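Gorton Two-Port Seed Feeder - long review, sorry

Posted April 2018

Quick background. Back yard on the edge of Conivthorpe, one big gum out the front, a grevillea hedge down the side that the honeyeaters own. I've been putting seed out for finches and the odd rosella for years and I go through feeders. Plastic ones crack. The cheap mesh ones rust at the bottom and then the tray drops off. So last September I bought the Gorton, the grey one with the 2 ports and the screw lid, and it's been up ever since. That's long enough to have an opinion.

What you get

A tube, a lid, a base tray, four perches (two spare, good), a hanging wire and a little brush. The brush is useless. Bristles came out first wash. Use a bottle brush.

Instructions are one sheet, folded small, and the drawings show the older model with the clip lid. Doesn't matter much. It goes together the only way it can go together. Perches push in from the outside and turn till they click. One of mine never clicked but it hasn't fallen out either.

Putting it up

The wire is too short. That's my main gripe so I'll get it out of the way. If your branch is any thickness at all you can't get the loop round it and back to the hook. I ended up using a bit of old chain and a snap hook from the shed. Hangs lower now, easier to reach, and the currawongs can't get a good grip on chain the way they do on a branch.

Keep it well off the fence. I had it too close at first and the neighbour's cat sat on the post underneath every morning looking up. Moved it out to the middle of the yard over the lawn, no more cat.

Filling

Lid unscrews, wide mouth, you can pour straight from the bag if you're careful. I'm not careful. Get a scoop.

It holds a decent amount. Mine lasts four days on a busy week, longer in winter. The seed drops evenly to both ports which my last feeder, the Nair, never managed - that one always blocked on the left and you'd get a queue of cranky finches on the right. No blocking at all with the Gorton on dry seed. In humid weather you get a bit of clumping down the bottom and need to give the tube a whack.

I run the Sudari small finch mix in it. Tried a parrot mix with sunflower and the big seeds jam in the ports, so don't bother. It's a finch feeder, whatever the box says about "all garden birds".

Cleaning

This is where it earns its money. The base comes off with a quarter turn. No screws, no tools, nothing to drop in the grass. Off, tip out the old husks, hot soapy water, rinse, leave it in the sun, back on. I do mine every second weekend and more often if it's been wet. Please do clean them. Dirty feeders make birds sick and I've seen enough fluffed up, sleepy looking finches at other people's places to be a bit of a bore about it.

The inside of the tube is smooth so nothing much sticks. There's one ridge just under the ports where gunk collects and you have to get in there with an old toothbrush. Annoying but quick.

Let it dry all the way before refilling. I rushed it once and had sprouts in the tray by the end of the week. Green ones. Quite pretty. Threw the lot out.

Who turned up

Red-browed finches within a couple of days, then double-bars, which I'd never had here before so that was a thrill. Silvereyes come and look and go away again. Crested pigeons clean up underneath, they're no trouble. The rosellas worked out they can hang off the tray upside down and reach a port, which looks ridiculous but they don't seem to hurt anything.

Sulphur-cresteds are another story. One cockatoo had the lid off in minutes. It does screw down tight if you lean on it and since I started doing that they've given up and gone back to wrecking next door's deck. There are teeth marks (beak marks?) all round the rim now. Still seals. 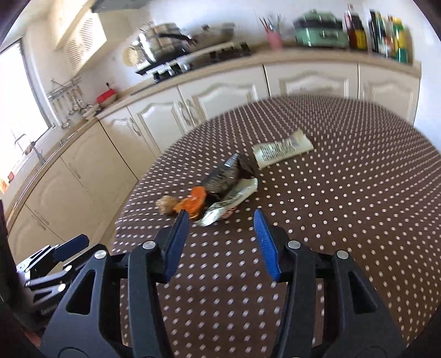
How it's lasted

Pretty well. Tray has faded on the sunny side, tube has gone a little cloudy, still see the seed level fine. No cracks, and it's been through a full summer and two proper hail storms. The metal hook has a spot of rust where the paint chipped. I dabbed some nail polish on it and that seems to of stopped it.

One perch got chewed through. Used a spare. One spare left, and I can't find anywhere that sells more on there own, so that's a worry further down the track.

Would I buy it again

Yeah, I would. It costs more than the Nair, but I've binned two Nairs and I'm still on my first Gorton. If you get cockatoos daily then look for an all metal one. If you mostly get finches and you hate cleaning, get this.

Good: base comes off easy, even seed flow, spare perches, wide mouth

Bad: short wire, rubbish brush, perches not sold seperately, doesn't like big seed

4 out of 5. Would of been higher with a longer wire.

Edit - someone asked about the hanging height. Mine's just above head height, low enough to unhook without a step. Someone else asked about rats. Haven't had any, but I bring the tray in at night when I remember and rake up under it when the pigeons haven't kept up.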